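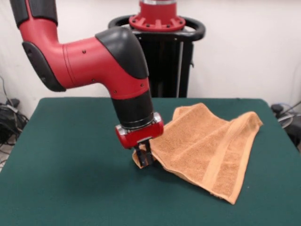
A red and black arm over the green felt tabletop.

Loukia Dimitriou has ninety minutes for me and she uses the first ten looking for her glasses. Found. On the piano. She teaches choir to adults who were told as kids to mouth the words, and she has been doing it long enough to have strong feelings about folding chairs.

"Metal ones, they all lean back. You lean back, there goes your air. I make them stand for the first half and then they hate me and then they sing fine."

The choir is called Larix. Like the tree, the larch. She picked it in a rush because the church hall wanted a name on the booking form and she had been up north that October, looking at yellow needles all over the road. People assume there's a story. "There's a form," she says.

I ask how it started. Shrug. She had sung in other people's choirs since school, alto, "always the alto, nobody fights you for it," and after her mother died she stopped for a couple of years. Then a neighbor asked if she'd teach her to sing one song for her daughter's wedding. One song. They did it in the kitchen over five weeks. The neighbor brought her sister, the sister brought two women from work.

"My kitchen is not big. Somebody was singing with her back against the fridge, you could hear it hum in B flat. We tuned to it for a while. I'm serious."

So, the hall. Sixty people on the list now, though she's never had all of them in one room and would not know where to put them. A regular evening is less than that. Rain, kids, the game on TV. She quit taking attendance.

What do they sing? Everything, too much. Folk songs mostly, some rounds, a couple of hymns for the ones who want hymns. There is a lullaby by a man called Wubshet, no first name on the sheet, that a member's uncle copied out by hand and which has a wrong note in the third line. Or maybe not wrong. They argued. They sing it as written.

"I used to correct it. I'd play the right note on the piano, what I thought was the right note, very loud. Then one evening I forgot and they just sang what's on the paper and it was so much sadder. So I shut up."

No auditions. I push on this a bit. What about somebody who really can't hold a pitch? She's had the question before, you can see it, she puts the cup down.

"I have met maybe two. Most people who say they can't, they can't hear themselves. They've been singing at the floor for forty years. I put them next to someone steady and I tell them, sing quieter than her. That's the whole lesson. Quieter than her, until you hear her. Then match."

How long does that take?

"One man, it took him until spring. He came in September, he had a voice like a, I don't want to be rude. Like a door. A nice door. He never missed. And in April he is holding the tenor line with nobody next to him and I had to look at my music for a minute."

She won't tell me his name. He's shy about it. He also brings the good cookies, so she has reasons to protect him.

We get onto warm-ups, she hates most of them. The sirens, the lip trills, the one about the tip of the tongue. She does humming and yawning. Real yawns if possible. By the end of a working day this isn't hard to arrange. Then a single vowel, passed along the rows, each person joining when they feel like it. She says the first one always wobbles and she doesn't fix it.

"If I stop them in the first five minutes they're scared for the rest. I write it on my hand. Don't stop them. Look." There is in fact ink on her hand but it says EGGS.

The music lives in 102 cardboard folders, numbered, on a shelf in her hallway. Number 17 has been missing since before the move. Copies are a sore point, she buys them properly and it costs, and the members pay in what they can through an old soup tin. Last year it ran short and she did a few weddings to cover it. She didn't enjoy the weddings. "Everyone wants the same four songs and the groom's cousin wants to conduct."

Has the choir performed? Some. A nursing home, twice. The library steps. And a festival in Jarov, a night on a coach each way, which people still bring up. The heating on the coach was stuck on. They were put on stage after a brass band, which is a terrible slot, the ears of the audience are gone, and they opened with the Wubshet very very soft because she couldn't think what else to do.

"They had to lean in. I could see them leaning. I thought, okay, good, stay there."

Did they win anything? Wasn't that kind of festival. They got a certificate with Larix spelled with two r's. It's framed in her bathroom.

I ask whether she'd like it to be bigger, a real concert choir, a proper accompanist. She plays herself, standing up, one hand on the keys and the other waving. She thinks about it longer than anything else I've asked.

"Bigger no. An accompanist, God yes. I have played the same wrong chord in bar nine for three years, they think it's in the piece."

It's nearly time, she has to get the hall key before they close up. Coat, folders, glasses again (on her head this time). What would she say to someone reading this who was told to mouth the words?

"Who told you? A teacher, right? You were seven. She had thirty kids and a headache." She's already on the stairs. "Come at seven. Bring water. Dont sit on the metal chairs."

Larix rehearses weekly in the church hall, doors from 6:45 pm. New singers any time, no need to read music.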